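Caught Marlene Wong between the lunch clean-down and the school pickup, so this is quick. She runs the supper club out of the old Maldonado hall – one long table, set menu, no choices – and she's just handed over the bookings to her niece after six years of doing them in an exercise book.

First thing she wanted to talk about was bread. Not the food people ring up for, the bread.

"Everyone asks about the lamb. Fine, the lamb's good. But if the bread's wrong the whole night is wrong. You sit down hungry, you eat bread, that's your first opinion of me."
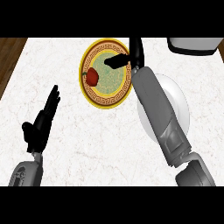

MALDONADO, April

She bakes it herself from 4 in the morning. Tried buying it in for a while, from a place over in Lidetti, gave up. "Lovely bloke, Crescencio Nava, lovely sourdough. Too sour for what I cook. I told him so and he still comes to dinner."

How did it start? Badly. She'd been cooking for a mining camp up north, 325 people a sitting, two sittings, and came home wanting to cook for hardly anyone. Put a notice up at the library. The first night she sold out to her own relatives.

"My brother paid full price and complained. I've still got the text."

The money, then. She's pretty open about it. Start-up was around $3,000, most of that a second-hand oven that Apolinar Ventura carted down on his ute and wired in for the cost of dinner. The hall wanted a $1,000 bond. She didn't have it, so Perla Bautista next door lent it to her and got it back by Christmas, plus a pavlova.

"People say do a business plan. I did one. It had the wrong rent in it."

I asked about the set menu, becuase I've heard grumbling. She's heard it too. Doesn't care much. Allergies yes, vegetarians yes if they ring, but no swapping the sides and no kids' nuggets.

"I had a fella ask for tomato sauce with the barramundi. I gave it to him! I'm not a monster. But I watched him."

Her menu changes when the veg changes. Pumpkin's nearly in, quinces are in now and she's sick of peeling them. She poaches them overnight on the lowest flame, lid on, bit of bay leaf, more sugar than she'd like to admit. Won't give the amount. I asked twice. 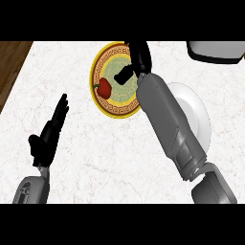 The niece has put everything online, which Marlene says is good, says it without much joy. Fewer phone calls. She misses the calls. "You find out who's had a baby, who's moved. Now I get a list with names on it." She has kept the landline on for the older regulars and answers it herself when her hands are clean.

What about a second night? Or a proper restaurant? Pranab Jayasinghe, who looks after the hall bookings, has been at her about taking the front room as well. She's said no three times. Might be four.

"I'd need staff. Then I'd need to be nice to staff at 11 at night. I'm tired by then, I want my feet in a bucket."

She is thinking about lunches over winter though. Soup, the bread, one pudding, home by three. Nothing fancy, pay at the door. Her knees are better in the daytime, she reckons, and half the regulars don't like driving in the dark any more.

Last question was meant to be what she eats on her night off. Toast, mostly. Sometimes eggs on it. Then her phone went and it was the school and she was looking for her keys under a tea towel, still talking, somthing about quinces, did I want a bag to take home.

I took two.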